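Monday, 6:40 a.m.

Clock check before coffee. The Hollden is 16 seconds slow over the week, against 39 the week before. I raised the rating nut 2 divisions last Monday, so the correction is in the right direction and a little short. Moved it one more division.

Beat is still uneven. The tick is longer to the left, and the case leans slightly that way. I shimmed the left foot with card and the beat evened out, but card compresses, so Brodie Rewi is cutting me a brass strip.

Movement number is 3687, stamped on the back plate. Tamsin Halliday thinks the suspension spring is a later replacement. It is thicker than the one in her own clock, which would account for the small arc. She will bring a thinner one and we will measure both.

Oil on the front pivots looks clean. The back ones are darker. No wear visible in the holes, though I had only a flashlight.

Room was 61 degrees at six. The hall cools quickly with the doors open, and a steel rod will gain in that. I plan to keep them shut overnight and log the temperature with each reading until the end of April.

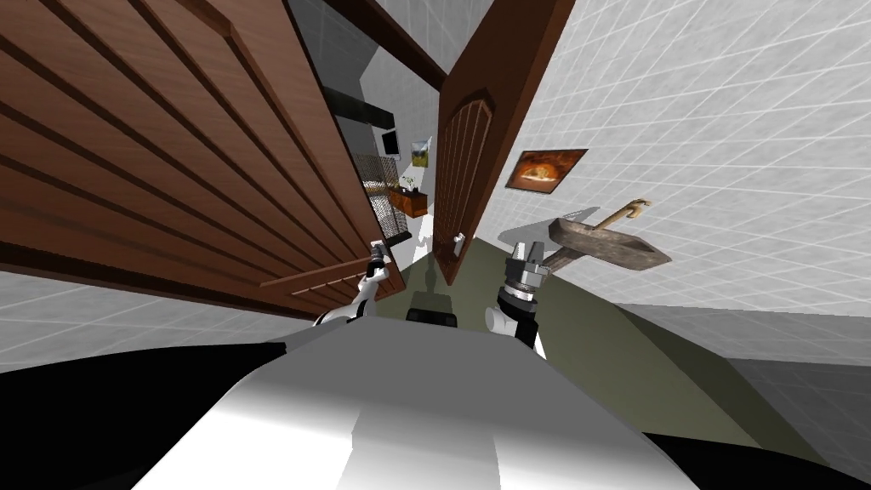 Next reading at the same hour tomorrow, before winding.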